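What is left on the table

Jan 26, 2022

Every evening I try to clear the table before I sleep. This is a new habit for me. In my family home the table was never cleared, it was only moved from one meal to the next one, and my mother put a cloth over the bread and the sugar and that was all. Now I live in apartment 505 with a dark table which shines like a piano, and on such a table you see everything. A crumb looks like a stone. If you put down a glass, you get the ring and also the picture of the glass upside down.

I bought the table secondhand from Nabila Govindasamy when she moved to a smaller place. She warned me. She said, "You will be wiping it all the time, Hicham," and I thought she was saying this to make the price more honest. She was correct. I wipe it in the morning, then after lunch, and then again when the lamp is on, when it looks the worst.

For two weeks I have been trying to decide what is allowed to stay on it. My first idea was nothing at all, as in the catalogs. I kept this up for four days. The problem is that I don't eat fruit if I don't see it. When the apples were in the bottom drawer of the refrigerator I forgot them until they became soft, and I had to throw away a full bag, with shame. So fruit may stay. I had a bowl for it, a heavy one from a shop called Gava, but in the bowl the fruit on the bottom has the same destiny as in the drawer. Now I put one or two pieces directly on the table, in the place where I sit with my coffee, and in the afternoon I eat them without thinking.

Drinks are the more difficult subject. I open a can of soda, I drink half, the telephone rings, and the can stays there until night. Then it is flat and warm, but I feel it is a waste to pour it out, so it stays until the next day also.

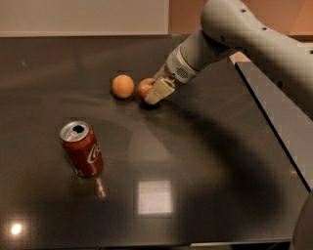
Apple, orange fruit, and one opened can.

I think three things is a good number for this table. With three there is still a lot of empty surface between your elbows, and you can put a plate down without first making a plan. With five or six things I begin to push them to one side, and behind this pile comes the mail, then the charger, then the keys, and after it I eat standing at the counter.

A few practical notes, for those who also have a glossy table and regret it a little:

The cloth matters more than the spray. I tried a paper towel and it left small white hairs everywhere. An old cotton T-shirt cut into squares is the best I have found. I use it slightly damp, and then a second one, dry, in the same direction.

For sticky soda rings, warm water and one drop of dish soap. Do not scratch with the fingernail. I did this once and I can still find the place if I bend down and look toward the window.

Wash the fruit and dry it well before you put it out. Wet apples leave spots, and the spots dry with a gray edge.

Cans are the only thing with a time limit. If a can is open when I go to brush my teeth, it goes in the sink — no discussion, even if it is half full. This rule I have broken two times already, but I wrote it on a paper on the refrigerator and it helps.

I also looked at coasters. There is a set of cork ones by Sugiyama that I like, but Nabila says that coasters will be three more things on the table, and then where do they live when you don't use them? I have no answer yet. Maybe I will buy only two and keep them on the windowsill.

In March my brother comes to stay for ten days. He is a person who empties his pockets on the first flat place he finds, so I am thinking to put a small tray near the door for him, for coins and keys. If you know a tray that is not too ugly, please write it in the comments.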